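Notes from talking to Radka Petkov, typed up fast, 10 February is the print deadline and I'm already over it. Tidied a bit. Her words are in quotes, the rest is me.

## Rye, mostly

Radka Petkov bakes at Brelska, the little place behind the bus depot. Eight years now. Before that she did payroll for a tile importer and hated it, she says, "every month the same month". Started baking at home in April one year, sold to neighbours, then to the neighbours' offices, then got the lease.

We met at two in the afternoon, end of her day. Tea, no cake. She doesn't eat cake. She had flour up one arm to the elbow and didn't seem to know.

I asked about rye first because everyone does. Her answer was long and I only got most of it.

"People treat rye like wheat that misbehaves. They knead it. They knead it and knead it and they wait for it to go smooth and stretchy and it never will. It's a paste. You mix it, you leave it, you put it in a tin with wet hands. My grandmother used a spoon."

Did the grandmother bake for a living? No. For a household of eleven, once a week, in a oven shared with two other houses. The order they baked in was fixed and there were arguments. "Whoever went first had the scorched bottoms. Whoever went last had pale ones. So it rotated, and somebody always said it had been their turn to go second."

The starter at Brelska isn't hers, she's quick to say so. Wanted that in print. It came from Bujar Nikolaidis, who ran a bakery called Foltus until his knees gave out. She turned up there asking for work. He said no. She came back the next week and he gave her a jar and told her to come back with a loaf.

"It was terrible, the first one. Like a roof tile. He cut it, smelled it, put it down. He said, what temperature is your kitchen? I didn't know. He said, so find out."

She bought a thermometer on the way home. Still has it, it lives on a nail by the mixer. Kitchen was 16 degrees and she'd been following times written for somewhere far warmer.

I rang Bujar later to check this. He remembers it differently – says the loaf was fine, a bit dense, and that he only asked about the kitchen to have something to say. "She looked so cross. I thought, she'll bake."

## Prices

Flour has gone up twice since autumn. She doesn't like talking about it but did. The big rye goes for more than it used to and she's made it slightly smaller as well, and told people both things at once, on a card by the till.

"If you only put the price up they grumble. If you only make it smaller they find out. So I wrote it down. One woman took a picture of the card and I thought, here we go. She came back the next day and bought two."

Electricity is worse. The deck oven is second-hand and eats it. She fires it once, top heat first, rye goes in at the hottest and then the wheat loaves as it drops, then the seeded rolls, then trays of rusks made from yesterdays bread. Nothing goes in twice. She has turned down a contract for croissants over this, somebody's hotel, because it would have meant a second firing in the afternoon.

Does she regret it? Shrug. "In January, yes."

The most she's sold in one morning is 136 loaves, before a holiday weekend, and she says never again. Queue past the depot gates, one of the drivers complained. Normal day is a good bit under that. She wouldn't give me a figure and I didn't push.

## The Trornitari loaf

Had to ask. It's the one with caraway and boiled potato, named after the village her mother's from, and people come across town for it. She bakes it only when she has decent potatoes, so there's no set day. That annoys customers. It annoyed me, I went three times.

"Waxy ones make it gluey. I need old floury ones, a bit wrinkled. I have a man who keeps them back for me. When he runs out, that's it till the new ones have got old."

Could she use flakes? A look. No.

She does give out the method if you ask, though not amounts, as she goes by feel for the water. What I have down: boil potatoes in skins, peel hot, push through a sieve, let go properly cold. Mix into the dough late. Caraway bruised not ground. Long rise, hot oven, then turn it down after the first quarter hour. Don't cut it the same day. She repeated that one. Don't cut it the same day.

## What's next

She's been asked to open a second shop in Mangundap and has said no, then maybe, then no again. At the moment its no. The rent is good but she'd have to be in two places and she doesn't think bread travels in a van as well as people claim. The crust goes soft by the time it's on the shelf.

She'd rather take on a second baker. Has one starting soon, nights, a former school cook who can already lift the sacks and isn't frightened of four in the morning. After that maybe a day off. She hasn't had a proper one in nearly two years.

"I'd sleep. Then I'd probably make soup."

And classes? People keep asking. She did one and found she talked too much and everyone's dough sat out too long. If she does another it'll be small, and they'll start with the thermometer, same as she did. Put it on a shelf, write down what it says in the morning and again at night, for a week. Only then flour.

Shop opens at seven, closes when the shelves are bare. Cash or card. Bring a bag, she's run out of the paper ones.
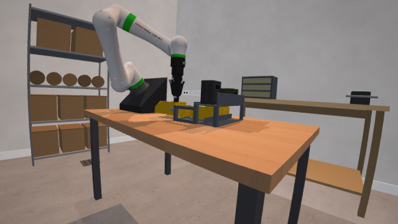

She did ring back afterwards to add one thing about the rusks. Slice them thinner than you think, and dry them with the oven door open a crack. Leave them on the rack overnight before they go in a tin.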